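Namcombe Housekeeping Methods Group
Minutes of the working meeting, bedroom module

Date: 24 July 2023
Chair and minutes: Hậu Sầm
Present: methods, laundry, stores, training
Apologies: none received

1. Minutes of the previous meeting

Accepted with one correction. Under item 4, "pillow cover" should read "pillow protector". The stores code was right and stays as it is.

2. Matters arising

2.1 The label stock from Bralum has been received and checked against the order. Two rolls were short. Stores has written to them and is waiting for a credit note.

2.2 The question of whether bedside drawers are opened during a tidy was left over from last time. Decision: drawers stay closed unless the resident has ticked the drawer box on the intake sheet. Items on top of a nightstand may be lifted for wiping and go back in the same place. Mugs are asked about before they leave the room, even when they look empty.

2.3 Training asked for the step numbers in the sheet to match the wall card. Done in the current draft.

3. Small items on the bed

3.1 The draft tells staff to clear the bed before the sheet is straightened or stripped. Laundry reported that small flat items are still coming down with the linen. The last count, taken over 36 bed changes, found two such items in the bags. One was a hair tie and the other a beaded coaster with a broken thread. The loose beads took most of a morning to get out of the drum seal.

3.2 Discussion centered on beaded mats. Folding was ruled out, as it puts the strain on a single line of thread. Picking up by one corner was ruled out for the same reason. The group agreed that a mat is to be held at both sides and lifted level, or slid onto a tray if any row has come loose.

3.3 Black mat of small square beads, open weave, lying on a white sheet with a red floral print. The top edge is straight. Rows hang loose along the lower edge, so under the new wording this one goes on the tray. 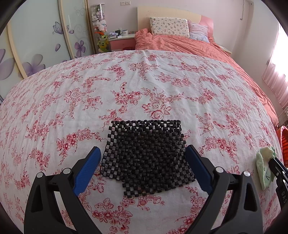

4. Bed making sequence

4.1 The order of work was read through and agreed as follows: loose items off, pillows off, duvet off, sheet checked and smoothed, pillows on, duvet on. The earlier draft had the duvet before the pillows, which left staff holding pillows under one arm.

4.2 A duvet that is hanging over the side of the bed is to be gathered from the low side first. It is folded in thirds onto a chair or a clean bag and kept off the floor. Where the room has neither, the foot of the bed may be used once the sheet there has been smoothed.

4.3 Wrinkles. Training wanted a limit. After some discussion the group settled on a flat palm passed once from the middle to each side. Faint wrinkles that remain are accepted. Ironing on the bed is not part of the module.

4.4 Pillows in a resident's own covers are often unmatched, for example a bear print beside a stripe. They go back against the headboard in the order found. Staff do not pair them up or swap the covers.

4.5 Padded headboards are brushed dry. Painted or wooden parts may be wiped with a damp cloth, wrung out first. Laundry noted that the Nông cloths shed lint on padding and should be kept for hard surfaces only. Agreed.

5. Display cases and soft toys

5.1 Clear cases are wiped on the outside only. Stuffed toys inside are not taken out, turned or restacked. Dust inside the case is written on the sheet for the resident to decide.

5.2 When a case stands close to a light switch or outlet, the cloth is dampened away from the wall. No spray bottle is used on that side. Training will add a line to the wall card.

6. Supplies

6.1 Flurkanum trays: 102 in stock, 85 usable. The rest have warped rims and a flat item can slide off them. Stores will pull these by the end of July. A taller rim was suggested but it makes sliding a mat on from the sheet harder - left for now.

6.2 Small zip bags for loose beads and buttons are to be carried in the front pocket of each kit. One item, one bag, room number on the label.

7. Actions

Stores: follow up the Bralum credit note; pull the warped trays; add zip bags to the kit list.
Laundry: repeat the bag count once the new step 6 is in use, same number of bed changes as before.
Training: revise the wall card for 4.1 and 5.2.
Hậu Sầm: rewrite step 6 with the tray rule and circulate it with these minutes.

8. Any other business

Laundry asked whether throws and bed runners should have their own step. Held over to the next agenda. The methods room is double booked on the usual day, and a new time will be sent out with the revised sheet.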